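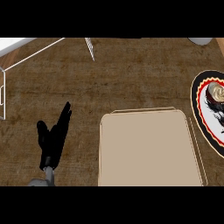 Setting up the overhead view and hand poses on the Zurulley two-arm bench

By Cameron Kingi
Updated 25 March 2024

If you've just picked up the simulated bench from the shared drive and your arms are coming up in odd places, welcome, and please don't start nudging joints by hand just yet! I lost the better part of a January afternoon doing exactly that, and Nikau Ashby very kindly waited until I'd finished before showing me the pose file. The whole job takes 40 minutes the first time and a good deal less once you know where everything lives.

These notes cover the Zurulley bench only. The Sheehan bench uses the same arms but a different table model, and its offsets will make a proper mess of yours if you copy them across (ask me how I know).

What you'll want open

The Zurulley bench file, saved under your own name so the shared copy stays clean.
Hovix, which is what we call the little program that loads poses and plays them back. You need release 11 or later, as the earlier ones don't read the separate left and right offsets.
The pose sheet from the Puvgate folder.
A cuppa, if you're that way inclined.

Step 1. Load the bench with the arms parked

Open your copy in Hovix and choose Parked from the pose menu before you press play. If you press play first, the arms go to whatever pose was last saved, and that may well be halfway through the table. Nothing gets hurt, of course, it being a simulation, but the contact solver gets very upset and you'll see the loose objects skate off across the wood. Should it happen, stop, reload, and start again. Trying to rescue a scattered bench is slower every time.

Step 2. Check the base offsets

Go to Arms, then Bases. There are two rows, one for each side, and both should match the pose sheet to the last digit. Have a look at the height column in particular. When the height has been left at its default the wrists come in too low, and the fingers brush the tabletop on the way to everything. You'll hear people blame the hand model for it, and I did too, but it has been the base height every time I've been asked to look.

Type the numbers in, press Enter after each one (the field doesn't keep the value if you click away, sorry, it's on the list), and save.

Step 3. Set the overhead camera

Choose Overhead from the camera menu and set the field of view to 53 degrees. The window will show a wide strip of table with black bands over the top and bottom. Leave the bands alone. They come from the aspect setting, and the playback tools expect them, so if you stretch the view to fill the window your recordings won't line up with anybody else's.

You don't need the whole table in view. What matters is having the box and the oval plate where you can see the gap between them. It's fine for the plate to run off the right-hand side and for the bottom of the box to disappear under the lower band. The grey wrists should come up from the bottom, and when only one arm is far enough forward to show, you'll see just the one hand. I used to think I'd lost an arm when that happened. Switch to the side camera and you'll generally find it waiting patiently out of view.

Step 4. Bring the left hand to its waiting pose

Select the left arm and load Wait L. The hand should hover over bare wood to the left of the box, fingers pointing up and to the right, with a wide gap between it and the box. Turn on the contact markers and make sure there are none on the left side. A single marker flickering at the fingertips means the hand is grazing the table, so go back to Step 2 and have another look at that height.

Don't be tempted to tuck the hand in closer to save travel. We tried it, and the first time both arms had to move together the forearms got into an argument over the middle of the table.

Step 5. Bring the right hand over the box lid

Select the right arm and load Lid R. The hand comes in from the lower right and crosses in front of the near corner of the oval plate, so keep the speed slider at 50 per cent while you're learning what it looks like. The fingers should be closed together into a sort of paddle by the time they reach the box. You want the tips just above the lid, with the round swirly emblem sitting below them. If they've gone past the raised edge of the lid, the reach value is too long, and if they're covering the emblem it's too short. Change it in small amounts and reload the pose each time, as it won't update live.

Compare your view with mine before moving on. Your wood grain may be a different brown if you've got the lighting preset turned off, and it makes no difference to anything, but the two hands should sit very much like so.
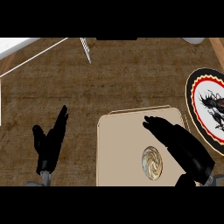
Step 6. Save both poses together

Use Save Pair and not Save. Plain Save writes only the arm you have selected, and you'll come back tomorrow to find one hand where you left it and the other back at yesterday's settings. Put your initials in the name so the rest of us know whose it is.

Step 7. Do a dry run

Play Parked, then your saved pair, then Parked again, and watch the plate the whole way through. The dragon on it makes a handy marker, as even a small turn shows up in the wings. If the plate shifts, the right forearm is passing too low, and you can lift it with the elbow value on the pose sheet. If the box shifts, the reach is still a touch long.

Run it a few times over. One clean pass is nice but I wouldn't trust it yet.

If it still isn't behaving

Fingers spread when they should be closed: the hand preset has probably loaded after the arm pose and overwritten it. Load the arm pose a second time.

Hand trembles when it's holding still: check that the damping box is ticked for both sides. It unticks itself when you import an older file.

Overhead view is tilted: somebody has saved a free camera under the name Overhead. Delete it and the original comes back.

Anything stranger, send Nikau or me your bench file along with the pose pair, please, and tell us which release of Hovix you're on. A screen grab is lovely to have, but we can't open the offsets from it.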